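16 October 2022

Up before the alarm. Legs like wood. Writing this fast, bus to work in a bit and I want it down before I forget the order of things.

So. We won. Goltitz away, last weekend of the fall round, and we beat them by 2. Haven't beaten them over there since I joined and I've had some ugly nights in that gym. The low ceiling, the one warped spot by the far baseline where the ball just dies. Everybody on their side knows where it is. We know too, now, and still lost two dribbles to it in the first quarter.

Started badly. Down early, shots short, all of them front rim. Me included. Missed my first four and then stopped looking at the basket for a while, which coach noticed, and said so, loud. Fair. Their big kid in the middle was getting everything off the glass. We were standing around watching him do it.

Switched to zone in the second. Didn't love it in practice, still don't, but it slowed them down. They started passing around the outside and taking long ones. Some went in. Most didnt. Halftime we were down six and it felt like less.

Third quarter is a blur. I remember the corner three because it was right in front of their bench and someone yelled as I let go. In. Then a steal, then a bad pass (mine), then another steal. Tied somewhere in there. Picked up my fourth foul reaching, stupid, stupid, sat down with a towel on my head until there was hardly any game left.

Back in for the end. Up one, they miss, rebound comes off long and straight to me, I get hit. Two free throws. Made the first, missed the second. They had time for one more and it was a decent look from the elbow and it rolled out. That's it. That's the whole thing. Jumped on somebody, no idea who.

Announced crowd was 869, which for Goltitz is a full house. We had one corner. Loud corner though.

Home late. Couldnt sleep, too much soda on the bus, went over the missed free throw until I don't know when. Left elbow was out. I could feel it leave my hand wrong.
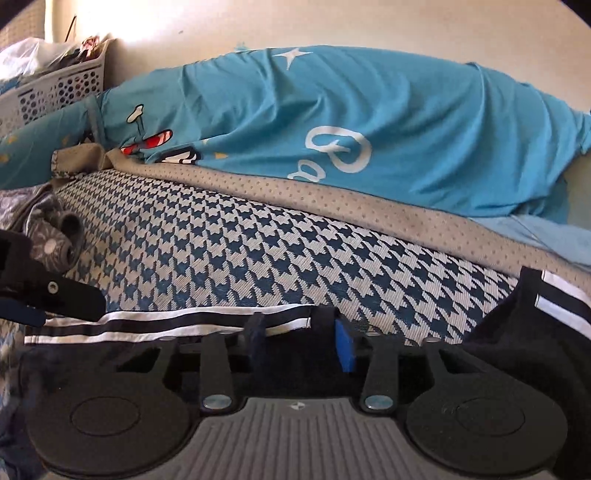
The blue blanket, morning after.

Knee is puffy on the inside. Not terrible. Iced it twice, will ice again after work. It's the same one from August, when I came down on somebody's shoe at the Follier tournament and spent the rest of the day keeping score. Don't want that again. Stairs are ok going up, not so good going down. If it's still fat tomorrow I'll skip the running part and just shoot.

Things to work on, while I still remember:
Free throws when tired. Not fresh ones at the start of practice, those mean nothing.
Stop reaching. Feet!!
Left hand. They sat on my right all night and I let them.
Talk more in the zone. I was quiet on the back side and they got two layups behind me.

Next is Rønning at home. They run. All of them run, the whole bench runs, and last season they were past us before we'd turned around. Then Janenstead, which is the long trip, and the gym with the freezing locker room. Pack the extra sweatshirt this time. Win one of those and we're in decent shape for the top half. Win both and I'm going to be impossible to live with.

Oh and the new uniforms. The club says it needs 4000 before they can be ordered and we're nowhere close, so it's the old ones through winter. Mine has the number 6 peeling off the back, half of it is already gone. Looked like a 0 from the stands apparently. The scorer's table asked me about it before tipoff and I had to turn around so they could see the bit that's left. Will try ironing it. Probably melt it.

Shoes are still damp from last night, stuffed them with newspaper. Need new laces, the left one is down to a thread at the third hole.

Bus soon. Eat something. Banana, toast, whatever's left of the pasta. Bring the ice pack, the soft one, and put it in the work freezer before someone fills it with lunches again.

Still can't believe that shot rolled out.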